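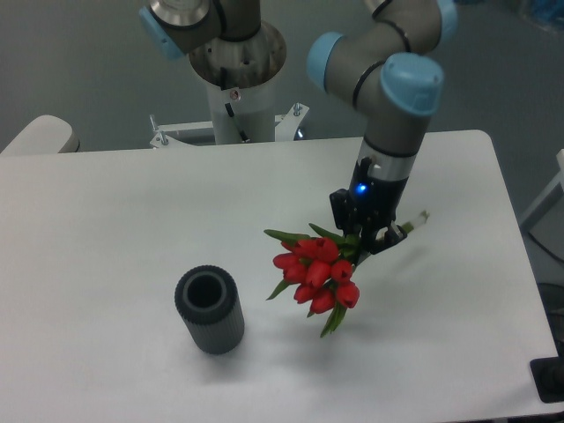
Cameron Cowie told her that the ferry to Rasiva had stopped running in October and would not start again until someone paid for the new ramp. He said it without looking up from the crossword. Then he asked if she wanted tea.

Hong said she did. She put her bag on the floor by the radiator and sat down in the chair by the window. The waiting room at Rurkthorpe harbour had been painted green since she was last in it, and the timetable had been taken off the wall. Four screw holes were left.

"Your letter said the crossing took 31 minutes," she said.

"It did take 31 minutes. When did you get the letter?"

"My mother got it. I found it in a drawer."

He thought about this while the kettle boiled. He had a tin of biscuits on the sill and he moved it nearer to her, though he did not open it. Outside, a man was hosing down the slipway and a dog was following the water.

She had come 148 miles on two trains and a bus. In the bag she had a change of clothes, a torch, the letter, and her mother's house key, which was tied to a bit of blue wool. The house was the last one on the north road on Rasiva, past the chapel. She had lived in it until she was six. What she remembered was a step with a crack in it, and being told not to run on it, and the smell of paraffin.

"There's nobody out there now," said Cowie. "The Mathers went in the spring. They were the last."

"Somebody must go over. To look at the roofs."

"Vollport send a boat."

"When?"

"When they feel like it." He put the tea down in front of her. "It goes from Vollport, mind, so it's no use to you here. You'd have to get round there first, and the bus has gone."

She drank some of the tea. It was too strong and he had put sugar in it. She had not asked for sugar but she found she wanted it.

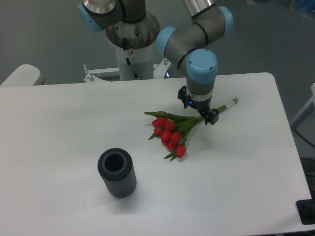

Rasiva, part two: the crossing

In the end it was Cowie who took her. He had a boat of his own, 26 feet long and older than he was, and he said he had been meaning to run the engine. They left at seven the next morning. She had slept in his sister's back room under a heavy quilt and had been given porridge, and the sister had refused to take any money for it.

The sea was flat and grey. Cowie steered standing up and did not talk until they were past the marker.

"I knew your mother," he said. "I carried her boxes down when she left. There was a lot of boxes."

"Did she say why she was going?"

"She said the school was closing." He moved the wheel a little. "It was, too. It closed the year after. But she went in the winter, and she could have waited for the summer like the others did."

Hong held the key in her coat pocket and wound the wool round her finger. The island had been a low line and now it had a chapel on it, and a road.

He brought them in beside what was left of the ramp and tied up to a ring in the wall. The steps were covered in weed. He went up first and gave her his hand, and then he sat down on a bollard and took out the crossword.

"You're not coming?" she said.

"It's your house. I'll be here until the tide turns."

She walked up past the chapel. The north road had grass down the middle — long grass, bent over by the wind — and it was further than she remembered. The last house still had its roof. The step was there, and the crack ran the other way from how she had always pictured it, from the left side down to the right.

She stood on it and got out the key. The lock was stiff and she had to use both hands.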